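Cunomley Craft Gallery
Questions We Hear a Lot

Whether you are planning your first visit or thinking of sending us your work, we hope this page saves you a phone call. (If you would still like to call, please do! We love to chat, and the phone sits right by the front counter.)

What kind of work do you carry?

Mostly things made by hand by people who live within a day's drive of us: pottery, blown glass, weaving, turned wood, jewelry, a little furniture when we have the floor space, and a handful of oddities that don't fit under any heading and tend to be our favorites. At the moment we show work by 68 makers, and the mix changes with the seasons, so a second visit rarely looks much like the first.

Where are you, and is there parking?

We are at 877 Tandport Road, in the old feed store with the long front porch. There is a gravel lot on the side of the building that is free for customers. On market mornings it fills up early, and on those days you will have better luck on the street behind us.

What is the Sisumine Room?

It's our back gallery, named for the creek that runs behind the property. The front of the shop is for browsing and buying, and the Sisumine Room is where we hang the bigger changing shows, each one up for 2 months. Everything in it is for sale too, but we ask that pieces stay put until the show closes, and then we'll pack yours up and let you know it's ready.

Do you ship?

We do, anywhere in the country. Glass and pottery get double boxed, which takes us an extra day or so, and we would sooner be slow than send you a box of pieces. Any order over $1000 ships free.

Can I ask for something made just for me?

Please do. Most of our makers enjoy custom work, and we're happy to introduce you. Tell us what you have in mind, the size, the colors, and when you need it, and we'll suggest somebody whose work feels like a good match. For holiday gifts, try to get your request in before November, as the potters in particular get very busy after that.

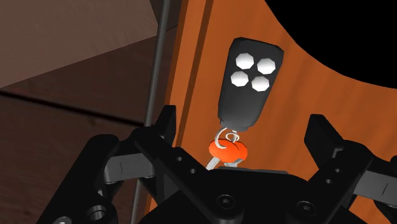
How do I apply to show my work?

Send us five or six clear photos, a short note about how you make your pieces, and the prices you would like to ask. We look at new work every month and write back to everyone, even when the shelves are full. Work is taken on consignment, and the terms are spelled out in a letter we go over with you before anything goes on display.

Can I return a piece?

Yes, within two weeks, as long as it comes back in the condition it left in. Custom orders are the exception, I'm afraid.

Are children and dogs welcome?

Both, very much so. We just ask that little hands be held near the glass, and that dogs stay on a short leash past the front counter. There's a water bowl on the porch.

Page last updated 12 July 2020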